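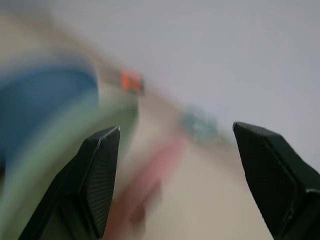
Vol. 7, No. 2, page 5

An afternoon at the Furkside robotics club

The sign on the door at Furkside said the open lab began at two. By the time I found the right door, the club had moved on to its second argument, over whether the arm should be allowed to go faster. The faster side had the laptop, so it was winning.

The arm is named Stan. Stan's job this term is clearing a table, a skill several club members have yet to show at home. Students take turns steering him through the task, and then a program called Ridus tries to learn from what they did, bad habits included.

The wrist camera sends its view to a monitor, and that is where most visitors ended up standing. When Stan swings, his two black fingers stay perfectly crisp and the whole tabletop turns to streaks: a patch of orange, something teal, a long smear of pink running between the fingertips. I asked how a program is supposed to make sense of that. "Same way you do on a bus," said Wumpini Essien, who was steering. I don't make sense of much on a bus, but I wrote it down.

The fine dark mesh on the inside of the fingers came in for a lot of discussion. An earlier version had smooth pads and, I was told, an excellent record of delivering things to the floor.

I was given a turn. The controls are simple, in the sense that there are few of them. My first grab closed on air with great confidence. My second moved a cup to a place where nobody wanted it. Essien asked if she could delete both from the training set, and I said that was fair.

The club wants 100 good runs before it meets the team from Umside in November. The count is on a whiteboard next to the snack rota, which is the better maintained of the two.

Parking is behind the gym. Bring change.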